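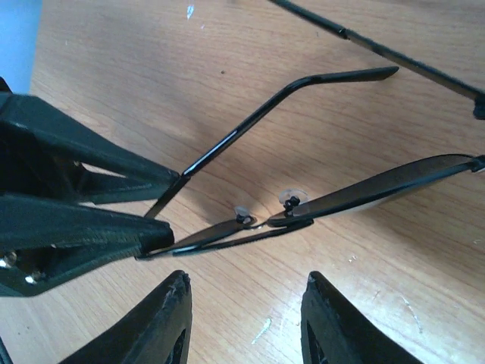

鼻パッドは片方だけ替えても座りが悪くなるから、替えるなら左右いっしょにしたほうがいい、あと洗剤で洗うなら中性のやつにして、お湯は使わないこと、という返事が夜のうちに届いていた。昨日の日記に、眼鏡が右に下がってくると書いたことへの返事である。お湯のことは知らなかった。前の眼鏡はいつも風呂場で洗っていて、レンズの表面に細かいひびのような模様が出たのはそのせいだったのかもしれない。

印刷する | メールで送る

金曜日。朝から曇り、昼前に晴れた。

今日は休みを取ってあったので、眼鏡のことと、テーブルのまわりの片づけを済ませることにした。どちらも先月から延ばしていた。

六時半に起きて、パンを焼いて、コーヒーを飲んだ。食べながらテーブルの上を見たら、郵便物、爪切り、乾電池の使いかけ、レシートの束、輪ゴム、薬の袋、充電のコードが右半分に寄せてあって、食事に使っているのは左半分だけだった。いつからこうだったのか思い出せない。正月には全部出して拭いた記憶があるので、それより後なのは確かだ。

まず郵便物から始めた。封を切っていないものが思ったより多かった。水道の検針票、歯医者のはがき、Corkamvilleの集会所の行事案内、共済の更新の書類。更新の書類は締め切りが三月末で、まだ間に合う。名前と住所を書いて、印鑑を押して、そのまま玄関の靴箱の上に置いた。ここに置いておけば出かけるときに持っていく。歯医者のはがきは冷蔵庫に磁石で貼った。行事案内は読んで捨てた。

レシートは食料品のものを捨てて、保証に関係するものだけ残した。電気ケトルのレシートが出てきた。ケトル自体は去年の秋に壊れて処分したので、これも捨てた。眼鏡を買ったときの控えも同じ束に入っていた。Cokportの駅前のSestusで買ったもので、控えには調整は何度でも無料と判が押してある。判の下に小さく、部品の交換は実費、とある。

眼鏡は黒い金属の枠の、いわゆるアビエーター型のもので、レンズに濃い色が入っている。鼻パッドは透明の柔らかいもの。運転のときと、夏の洗濯物干しのときに使っている。家の中では普通の眼鏡をかけているから、かけ替えるたびに外したほうをテーブルに置く。その置き方が悪いのだと思う。レンズを下にして置かないことだけは守っているが、上に新聞を重ねたことは何度かある。先週も郵便物の下から出てきた。

枠が細いので、曲がっていても正面から見るとよくわからない。平らなところに置いて、横から見るとわかる。片づいた側のテーブルに置いてみたら、つるの片方が少し浮いた。指で押すと着くが、離すとまた浮く。自分で曲げるのはやめておいた。前にやって、蝶番のねじを飛ばしたことがある。あのときは掃除機の紙パックまで開けて探した。

八時半にテーブルの上のものを全部どかした。椅子の上と床に分けて置いて、固く絞った布で天板を拭いた。木目の濃いところと薄いところがあるので、汚れなのか木目なのか、拭いてみないとわからない場所がある。醤油の輪は落ちた。こすり傷は何か所か残った。これは紙やすりをかければ薄くなるのだろうが、表面のつやまで取れてしまうと、そこだけ白っぽくなりそうで手を出していない。

このテーブルは実家で使っていたもので、もう35年になる。引っ越しのとき、脚が外れないことがわかって、階段を上げるのに苦労した。橙がかった茶色で、窓からの光がまともに当たるとかなり照る。朝は向こう側に座るとまぶしいので、いつもこちら側で食べている。

拭いたあと乾くのを待つあいだに、引き出しを一段だけ片づけた。文房具の段である。はさみが三本あった。一本は刃が合わなくて紙が折れるだけなので、不燃のほうへ回した。糊は固まっていた。セロテープの芯だけが入っていた。いつか使うつもりだったのか、単に捨てるのが面倒だったのか。眼鏡用の細いドライバーもこの段から出てきた。先が少し欠けていて、ねじ山に入れても空回りする。これも捨てた。

十時過ぎに家を出た。共済の書類を忘れず持った。ポストは角のところで済ませた。Cokport行きのバスは十時二十分のに乗れた。窓際に座った。Ayalaの橋の手前で工事をしていて、片側だけ通していたので少し待った。橋の下の河川敷はまだ枯れ草の色だった。

Sestusには先客がいて、椅子に座って待った。待つあいだ、壁に貼ってある眼鏡の手入れの紙を読んだ。返事に書いてあったとおり、お湯は使わない、とある。ほかに、乾いたまま拭かない、外すときは両手で、夏の車の中に置かない、と書いてあった。四つのうち三つはやっていた。車の中には置いていないと思ったが、考えてみたら去年の夏に一度、海のそばの駐車場で置きっぱなしにしていた。

順番が来て、右に下がることと、つるが浮くことを話した。店の人は眼鏡を平らな台に置いて横から見て、それから私にかけさせて、耳の後ろを確かめた。奥に持っていって、戻ってきて、またかけさせた。それを三回繰り返した。つるの先の角度も左右で違っていたそうで、これは外すときにいつも片手で引っ張っているとこうなるらしい。

鼻パッドは、黄ばんではいないけれど片方の付け根がゆるんでいるとのことだった。左右とも替えてもらうことにした。同じ透明のものにするか、少し硬いものにするか聞かれた。硬いほうは長持ちするが跡が付きやすいという。跡が付くのは嫌なので同じものにした。パッドと、ついでに細いドライバーと、眼鏡拭きを買って、全部で1,425円だった。眼鏡拭きは今使っているのが毛玉だらけなので買った。

パッドを付けてもらっているあいだに、店の中の枠を少し見た。同じような形で、もう少し小さいのがあった。かけてみたら顔が間延びして見えたので戻した。値札は見なかった。

直ったものをかけて下を向いてみたが、落ちてこなかった。首を振ってもずれない。鼻に当たる感じが前より少し強い。慣れますと言われた。気になるようならまた来てくださいとも言われた。

店を出たら晴れていたので、そのままかけて歩いた。駅の裏の金物屋に寄って、引き出しの仕切りになるものを探した。プラスチックの細長い箱が並んでいて、家の引き出しの奥行きを測ってこなかったことに気づいた。いつもこれをやる。大きいほうを買って入らないと困るので、小さいほうを2個買った。一つ400円。店の人が包もうとしたので、袋だけでいいと言った。

昼は駅前でうどんを食べた。かき揚げを付けるか迷って付けた。食べ終わるころには付けなければよかったと思った。

帰りのバスは混んでいた。立っているあいだ、眼鏡をどこに置くことにするか考えていた。テーブルの上に置くから物の下敷きになるのであって、置き場所を決めればいいという話なのだが、玄関に置くと運転のとき以外に使うのを忘れる。窓のそばは日が当たって熱くなりそうだ。ケースに入れればいいのだが、ケースは開け閉めの音が大きくて、つい使わなくなった。ケースがどこにあるかも、そのときは思い出せなかった。

一時半に帰宅。手を洗って、箱を引き出しに入れてみた。奥行きは余ったが幅はちょうどよかった。縦に並べて入れて、一つにペンとはさみ、もう一つに電池と輪ゴムと爪切りを入れた。余った奥のところに便箋と封筒を立てた。立てたら上がつかえて引き出しが閉まらなかったので、寝かせた。

乾電池は使いかけと新しいのが混ざっていた。時計に入れて動くかどうかで分けた。動いたのは三本で、残りは袋に入れて回収に出す分にした。回収箱は集会所の入口にある。さっき捨てた行事案内に、回収の日が変わると書いてあったような気がして、ごみ箱から拾い出して読み直した。変わるのは古紙のほうだった。

薬の袋は日付の古いものを処分した。咳の薬が半端に残っていた。湿布は使うので残した。

充電のコードは差し込み口の形が合わないものが混じっていた。何のコードかわからないものは一つの袋にまとめて、袋に「不明」と書いた。去年も同じことをした覚えがあって、押し入れを見たら「不明」と書いた袋が本当にあった。合わせて一つにした。捨てるかどうかは決められなかった。

三時に休憩して、お茶を飲んだ。テーブルの上が全部空いているので、どこに湯のみを置いてもよくて、かえって真ん中に置いてしまい、手を伸ばすのに遠かった。

そのあと、朝に椅子の上へ移したものを順に片づけていたら、一番下の布袋の中に眼鏡のケースがあった。去年の旅行の切符の半券と、飴が一つ入っていた。飴は包みにくっついていた。ケースの内側を拭いて、風を通すのに開けたまま棚に置いた。

昨日までの癖で、その横に眼鏡をそのまま置きそうになったが、両手で外すというのをまだやっていなかったと思って、かけ直して、両手で外した。やってみると確かに引っかからない。普通の眼鏡のほうも同じようにしないと意味がないので、しばらく気をつける。

夕方、洗濯物を取り込んだ。西日が低くて、直した眼鏡をかけて出た。下を向いて洗濯ばさみを外しても下がってこなかった。ただ、鼻の左側に少し当たる。三十分かけていて跡がついたかどうか鏡で見たら、うっすら赤かった。週明けまで様子を見て、治らなければまたSestusに行く。次に行くときは普通の眼鏡も一緒に見てもらおうと思う。こっちも平らなところに置いてみたら、つるの片方が浮いた。

夕飯は鮭を焼いて、ほうれん草をゆでて、昨日の味噌汁を温めた。テーブルの右側で食べてみた。冷蔵庫が遠くて、醤油を取りに行くのに椅子を大きく引かないといけなかった。明日からはまた左で食べると思う。

食べ終わってから、返事をくれた人に礼を書いた。左右とも替えたこと、お湯は店の紙にも書いてあったことを書いた。中性洗剤はどのくらい薄めるのかを聞きたかったのに、送ってから書き忘れたことに気づいた。台所の洗剤の裏を見たら弱アルカリ性だった。これは眼鏡には使えない。買い物のメモに、中性洗剤、排水口のネット、牛乳、と書いて冷蔵庫の歯医者のはがきの横に貼った。

残っていること。歯医者の予約の電話。押し入れの「不明」の袋。椅子の脚の裏のフェルトが一枚はがれていて、引くたびに床が鳴る。フェルトは金物屋で見たのに買わなかった。引き出しの二段目はまだ開けていない。開けると保証書の類が全部出てくるので、休みの日でないと無理だと思う。

十時十分、風呂に入って寝る。眼鏡はケースに入れた。

印刷する | メールで送る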